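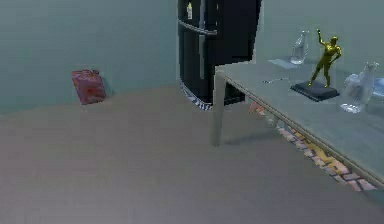
Birthe Damgaard
Lecturer, Writing Family History (evening course)

Welcome back, everybody! Last time we got as far as letters, and I promised we'd spend this session on memory – how you coax it out of a relative who swears there's nothing to tell. Start with a place. Ask which way the front door opened, and then be quiet for a while. 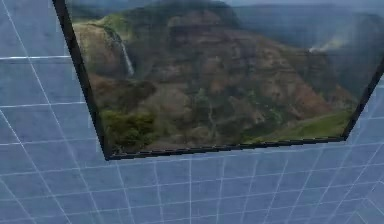

A canyon view in a black frame.

Write down the answer in their own words, grammar and all, and put the date of the talk at the top of the page.

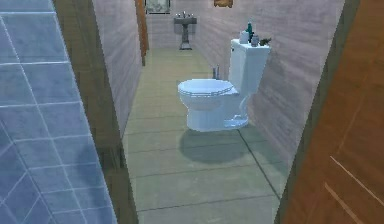
Homework for June

Please read up to page 175 in the Nilow reader and bring me one memory of your own, however small. Iveta Doležal brought a lovely one last year about her aunt's bread, and it grew and grew – 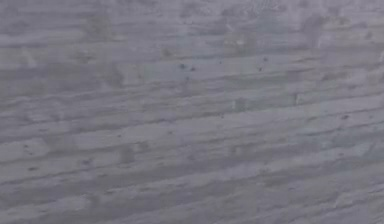
well, it ran to 21 pages in the end, and I enjoyed every one of them, so please don't worry about length.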